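Thread on switching from gas to induction, for the people who asked after my October post. It's long, so mute me if you're not cooking on gas.

1/ Background. We had a gas cooktop that came with the house. One burner wouldn't light and another wouldn't turn down low. The gas fitter quoted 400 dollars for the repair and said parts for that model were getting hard to find.

2/ Gas was only going to the cooktop. Hot water was already electric. So we were paying a daily supply charge to boil pasta and fry eggs. I checked the last bill and the supply charge was bigger than the usage.

3/ The electrician came before we bought anything. Do it in that order. Our switchboard was old and the new cooktop needed its own circuit. If you have a newer board you might get away with less.

4/ We looked at two brands, Culon and Plinar. The Culon had a bridge function for a long griddle pan. The Plinar had plain controls and a longer warranty. We went for the Plinar. I don't own a griddle pan.
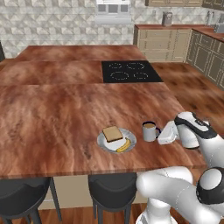 Mousavi replied: We did this last year and the bit that got us was the cutout. New unit was 7 mm narrower than the old hole and the stone bloke had to come back. Measure the hole, not the old cooktop.

5/ Agree with that. The spec sheet gives a minimum and maximum cutout size. Ours was inside it but only just. The installer also wanted clear air underneath, so the top drawer had to be a shallow one.

6/ Pans. A fridge magnet is all you need to test them. If it sticks firmly to the base, the pan will work. If it sort of hangs on, the pan will probably heat slowly and make a noise. We gave away three saucepans and kept the cast iron.

7/ The replacement saucepans were 137 dollars for the set, on sale. Heavy bases, nothing fancy. I wouldn't spend more until you know which sizes you use.

8/ Things I like: wiping it down takes a few seconds. The kitchen is cooler in summer. Simmer stays where you put it.

9/ Things I don't like: touch controls with wet fingers. The beep, which can't be turned off on ours. Flipping tortillas over a flame is gone, so I do them in a dry pan now and they're a bit worse.

10/ The kettle question, as a few of you asked. We still use the electric kettle. A pot on boost is quick enough for pasta but I'm not going to make a cuppa that way. 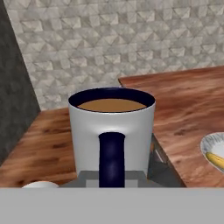
White coffee, navy handle.

11/ Getting the gas disconnected was the slow part. There's a difference between closing the account and having the meter removed. Ask which one you're being charged for. It took 19 days from the first phone call to someone turning up.

12/ We used a comparison site called Unbridge to sort out the new electricity plan. It was fine. Check the off-peak times yourself, the site had ours an hour out.

13/ I'll post the winter bills when I have them. If you rent, a single portable hob is a cheap way to try it first, and you can take it with you when you move.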